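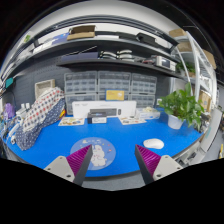 Sorting out the bench that does everything

Posted 28 September 2018

Quick one this week, the dryer is on and I have until it beeps.

If you have one surface that gets used for the computer, the sewing, the post, the parcels and whatever came in from the car, you'll know how it goes. Mouse on one side, fabric pile on the other, cables in the corner, a box at the back you haven't dealt with. Mine is a blue one. Blue is good by the way, shows up pins and white thread. Shows up crumbs as well.

These are the things that work for me. Not in any order.

Fabric first

Always the fabric first. It takes up the most room and it slides. Anything bunched up at the edge of a bench is going to end up on the floor sooner or later, and on carpet it picks up every bit of fluff going. Spotty cotton, dark navy especially, shows the lot.

Shake it out, fold in half lengthways, fold again, then roll. Rolled stands up in a box and you can see what you've got. Flat piles you only ever see the top one.

Keep light and dark apart if it hasn't been washed yet. Navy can run. I wash new navy on its own, cold, 5 minutes soak with a bit of vinegar first. Some people say the vinegar does nothing. I still do it.

No time to fold? Put it on a chair. Over the back, not on the seat, or you'll sit on it.

Cables

White cables all look the same. Label both ends. Masking tape folded over into a little flag, biro, done. Don't use the shiny tape, the pen rubs off by teatime.

Anything without a label that you haven't plugged in since April goes in a bag. Write the month on the bag. Still shut by next April, take it to the recycling.

Coil them loose, hand width, and use a strip of leftover fabric to tie. Not elastic bands, they go sticky and perish and then you've got brown gunk on a white cable which does not come off. (Talc helps. A bit.)

Bulldog clip on the back edge of the bench, cable through the metal loops, stops it dropping down behind. Best tip on here realy.

Mouse and mat

Mouse lives on the mat. When it's sitting on the bare bench it gets shoved about every time you put something down, and it picks up grit on the feet.

Round mats take up less room than the oblong sort and you can pick them up and hang them on a hook if there's a hole punched near the edge. Check it's not going to fray first.

Cleaning a cloth-topped mat: lukewarm water, one drop of washing up liquid, soft nailbrush, go in circles. Rinse well. Press between two towels, dont wring it. Dry flat away from the radiator, overnight at least. If it's got a printed picture on, go easy, no scrubbing at the print.

Mouse itself, unplug it or take the battery out, then a barely damp cloth. White ones go grey where your fingers rest. A cotton bud for the gap round the wheel.

Keyboard

Turn it over, tap it over the sink or outside. A clean paintbrush between the keys, the one inch sort. Do this BEFORE you wipe the bench. I have got this the wrong way round more times than I'd like.

Boxes

Long boxes are the worst. They don't stack with anything and they eat up the back of the bench. Either it goes under the bed or you flatten it. If it's a thing you might send back, keep the box for the returns period and put the date on the end in pencil. Then flatten it.

A long sturdy box with the lid off will take rolls of wrapping paper, or rulers and knitting needles. Small ones, cut the lid off and use them as drawer dividers. 

Flyers and leaflets

Read it standing up. If you want the date or the offer, copy it on to the calendar, then recycle. I keep one folder for the ones I do want, the Clindale market one and the bus times for Flukovport, and when it's full something has to come out.

Glossy ones are quite handy under glue or paint. Not under anything damp, the ink comes off on the bench.

Tubs

See-through or half see-through plastic tubs for small bits. You still need a label as pale things in a pale tub all look like the same blur. Buttons, pegs, chalk, whatever. Put the label on the side, not the lid, lids get swapped.

I got mine in Skendusska, 12 for not very much, and 5 have split at the corner already. So buy the thicker ones.

Little bottles

Stand them on a saucer or an old tile. They leave rings. Anything with a nozzle, wipe it before the cap goes back on or you'll be soaking it in hot water next time. Keep them well away from the keyboard and away from the fabric too.

Soft things

Toys and soft bags don't belong on a work bench but there's always one. Basket by the door, goes upstairs when you do.

Wiping down

Dry cloth first, then damp, then dry. Dry one first gets the threads, otherwise they just go to string and smear. Do right along the front edge too, it's where your sleeves go.

Then hoover the floor by the bench. Pins! Run a magnet over the carpet before the hoover.

13 minutes start to finish if you don't stop and read the leaflets. 29 if you do.

Next week getting candle wax out of a tablecloth, and the Sepúlveda bean pot if I can find where I wrote it down.

Dryer's gone.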